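Been asked a few times how we cut the grocery bill, so a thread. Two adults, two kids, a small town with one supermarket (Romcombe) and a produce store called Pillemeck out on the highway.

I added up a year of receipts in April. We spent $1,238 on fruit and veg in the first three months, and we threw out far too much of it. That bothered me more than the total did.

First change was the day. We used to shop Saturday morning with everyone else. Now I go Monday after work. Less picked over than you'd think, and the weekend leftovers get marked down at 5.

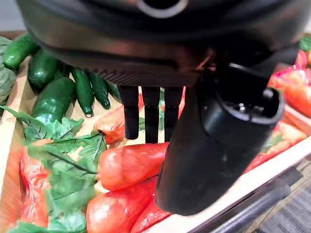

Do you need a meal plan for this to work? Only a loose one. I write down four dinners, leave the other nights open, and buy for those four. Full weekly plans always fell over by Wednesday at our place.

Second change was the list. Mine is in the order of the store, not the order I think of things. Sounds fussy. It takes a couple of minutes at the kitchen bench and I stopped doubling back past the biscuits.

Third was unit prices. The bagged carrots are sometimes dearer per kilo than the loose ones, and sometimes the other way round. Read the small print on the ticket every time. It changes week to week.

I tried the Jorkico app for tracking all this. Decent for scanning receipts, annoying about notifications. I went back to a notebook stuck to the side of the fridge with a magnet.
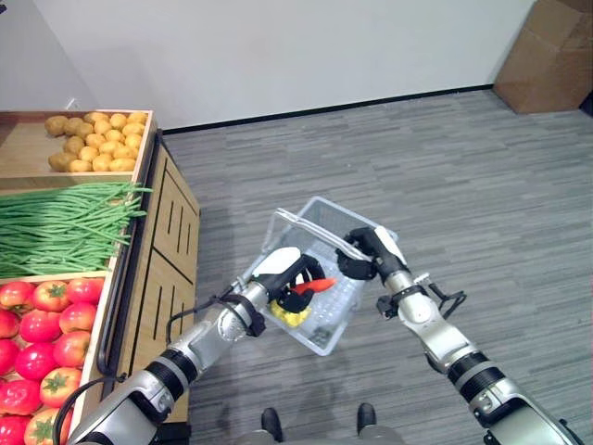
Storage is where most of our waste was happening. I had everything jammed into the one crisper drawer and half of it went slimy. Potatoes now go in a paper bag in the bottom of the pantry, away from the onions. Green beans go in the fridge and get eaten early in the week, tomatoes sit on the bench until they're ripe. Similar colours of tub for similar things helps the kids put stuff back.

Freezer next. Ours is an old Ekpo upright and it's half full of soup. Anything looking tired on Sunday gets chopped and goes in a pot. Label it. I have eaten a lot of mystery soup - some of it was apple.

The result: $966 for the following three months. Same family, same stores. Prices went up on a few things in that time too, mostly berries, so we bought fewer berries.

If that keeps up it's a bit over $1,000 a year. Going towards the car rego and new school shoes.

Will post the soup method later in the week. It's mostly onions.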